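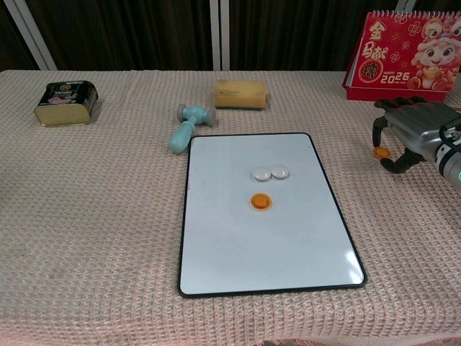
Fig. 4. Small-parts exercise on the covered table. One orange disc in the hand, one on the board, with two white pieces.

Section 5: Setting up the small-parts exercise

Read this section before you promise anyone a tidy kitchen drawer. The Nerkdale guide was written for people who want to know whether a two-armed machine can take over a household chore, and the usual answer, so far, is that it can take over a piece of one. Picking up a button-sized disc and putting it on a board is a piece of one. Clearing a table is a great many of them, joined together by decisions which the machine may or may not make.

You will need the table, a cloth, the white board, the discs and round pieces, and a handful of ordinary things to stand behind them. We use a tin, a sponge, a toy hammer and a desk calendar.

5.1 Laying the table

1. Spread the cloth and pull it flat. Textured cloth is harder than bare wood for small parts. Use it anyway. Homes have tablecloths.

2. Lay the board flat on the cloth, within easy reach of the arm you mean to test.

3. Wipe the board. Faint smudges can stay. Bright reflections are another matter, so look at the board from the height of the robot's head and move your lamp if there is a glare spot where the discs will go.

4. Put the larger things towards the back. Do not line them up neatly. A demonstration on a table set out like a shop window tells you about shop windows.

Note: White pieces on a white board look like a poor choice, and for the machine they are. Leave them in. Walid Ghanem ran the first trials at Tallholm with dark counters only, and the results were so cheerful that we had to throw them away.

5. Check what the head camera gives you before you start. A round piece can all but vanish against the board, while an orange disc stays plain to see. If you can barely pick out a piece on the screen, write that down. Do not nudge it to a better spot. 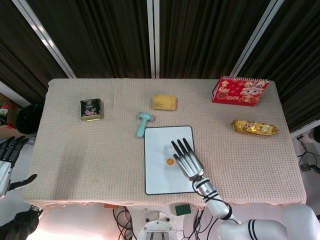
5.2 Running the exercise

1. Clear people away from the table. Keep 800 mm between yourself and either arm, including the one you think is idle.

2. Start the hand at the slow setting. Grip force stays at the lowest step until you have seen a full pick and release.

3. Ask for one disc at a time. The software will accept a list, but a list makes it hard to tell which step went wrong.

4. Allow 30 seconds for each disc. Past that, stop the attempt and mark it as a miss – a hand that gets there in the end, while you wait with your tea going cold, has not done the chore.

5. Move the board a little and repeat. Then swap two of the things at the back and repeat again. A good score that falls apart when the sponge changes places was never a good score.

Caution: Never reach in to free a disc from the fingers. Press stop, wait for the arm to settle, then use the release command.

Caution: Keep cables out of your walking path, and check the loops at the wrist each time you change the arm's starting position. A snagged cable will pull harder than the hand does.

5.3 Reading the results

Count a disc as placed only if it lies flat on the board and stays there after the hand has let go. Dropped from a height and landed well does not count. Rhodri Powell and I have argued over this since November, and the strict rule stands in this edition.

Do at least 300 attempts before you quote a percentage to anybody. Fewer than that and you are describing an afternoon. Report the misses alongside it, sorted by cause: not seen, not gripped, dropped, wrong piece, ran out of time.

Note: If someone had to reset the table between attempts, say so and give their time as well. On chores like this the person setting out the pieces is often working harder than the robot, and a fair few published figures leave that person out.

For the sorting exercise with mixed pieces, go to Section 7. Do not begin it on the same day as this one, as the hand needs its finger check first (see 6.2).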